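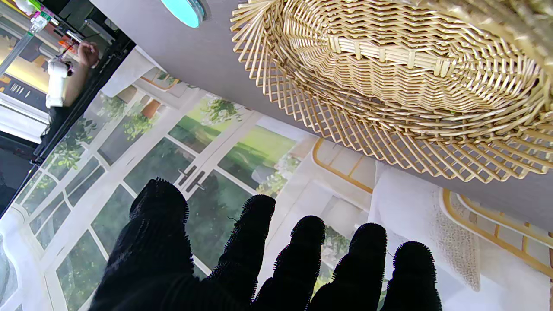
Page 3 of 8

GARNBERG CAT FANCIERS
Minutes of the health and registration meeting, February

The meeting opened at 7:15 p.m. in the upstairs room at Tapia. A quorum was present. The minutes of the previous meeting were approved with one correction: under Feeding, "wet food only" should read "wet food preferred."

Item 1. Registration of cats without papers

The registrar reported on applications for longhaired cats of unknown parentage. Several owners have again asked to be entered under a named breed on the basis of coat and size. The current rule was read out. A cat without a pedigree is entered as a domestic longhair or domestic shorthair and may be shown in the household pet class only.

Discussion. Two members asked whether a commercial DNA test could be accepted in place of a pedigree. The registrar's position is that a test result may be attached to the record as a note but does not change the class. Agreed. The wording on the application form will be changed to say this on the first page, next to the signature box.

Item 2. Polydactyl entries

The form has a single line for toe count, and entries have been hard to compare. Some owners write the total, others write the front feet only. It was moved and seconded that the form be changed to show each foot separately. Carried, with 2 abstentions.

A proposal to record whether the extra toes form a separate thumb was held over. The registrar will draft wording for the next meeting. Owners of polydactyl cats are to be reminded in the newsletter that claws on extra toes may not wear down and should be checked when the others are trimmed.

Item 3. Heart screening day

The screening day is set for a Saturday at the Jillura clinic. The clinic can take 8 cats in the morning session and has not yet confirmed an afternoon. Priority goes to breeding cats, then to cats with a known family history, then to others in order of application.

Results will be given to the owner in writing. The club will keep a copy only with the owner's signed consent. Cats are to arrive in a closed carrier labeled with the owner's name and the cat's registered name. Sedation will not be offered.

Item 4. Database

Nearly 100 records have been moved to the Jinby system. Outstanding problems are as follows.

Coat color codes from the old card file do not match the Jinby list. Blue cream and dilute tortoiseshell were entered as different colors and need to be merged.

Dates of death are missing from many older records. Owners will be contacted by mail.

Microchip numbers entered with spaces do not come up in a search. The spaces are to be removed by hand.

The card file will be kept until the records have been checked against it.

Item 5. Show cages

Three cages have bent door latches. A quote for new latches was tabled and accepted. The cages are not to be loaned out until repaired.

Items held over: thumb wording (Item 2), afternoon session (Item 3), revised fee for late entries.

The meeting closed at 8:50 p.m.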